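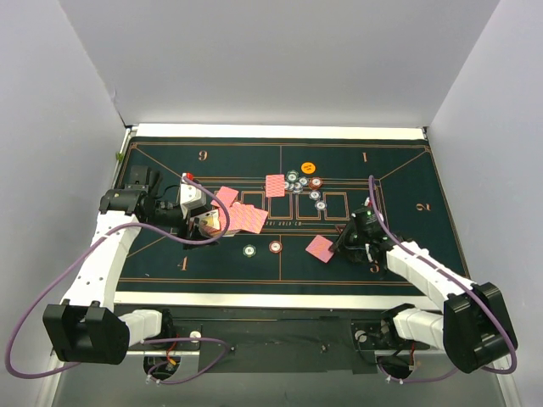
**Visitor Program, Bench Robotics Group, Culport**

## Open day hosts and table guests wanted for October

Every October we open the Culport workshop to the people who live and work near it, and every year we wish we had more friendly faces on the floor. So we are looking early this time! We need 13 paid hosts for the day itself, and we would also love to hear from people who would simply like to come in beforehand, sit with us, and tell us whether our demonstrations make any sense.

The card table is the one most visitors ask about. Two arms work over a green poker mat with cards and chips on it, and guests gather on the far side of a rope and ask everything you can imagine (who is winning is a favorite). Handling a playing card is hard work for a gripper, and a good host can get a ten-year-old and her grandfather equally interested in why a flat card is so difficult to pick up from felt.

You do not need an engineering background. Last year's hosts included a school librarian, a retired bus driver and two students from Rivby, and they were wonderful. What matters to us is that you like talking with strangers, can stay on your feet for a shift, and are happy to say "let me find someone who knows" when a question goes over your head.

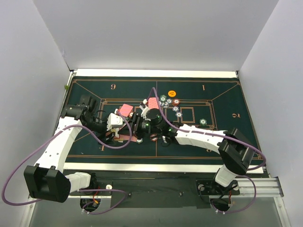 Hosts work in pairs, one talking and one keeping an eye on the line, and you swap whenever you feel like it. The operators look after the arms and the emergency stop, so please leave both to them. We expect up to 800 visitors, and the hour after lunch does get loud.

**For hosts**

- One training evening at Culport, plus the open day
- Shifts in the morning or afternoon, or both if you are feeling brave
- Pay at our usual event rate, with a hot meal and your bus fare from Wotbridge or Rivby
- Age 18 or over

**For table guests**

Come for 2 hours on a training evening, watch the demonstration and talk it over with us afterward. Any age is welcome, and children should bring an adult. There is no pay for this one, but Troncoso Bakery is sending the pastries.

To apply, write a few lines to Hedvika Kopecký at the visitor desk, or drop a note in at reception. Tell her which role you would like, which shift suits you, and whether you need a chair, a ramp or an interpreter. She reads everything herself and will write back to you either way.

Posted 2019-02-04. We will keep the list open until all the host places are filled.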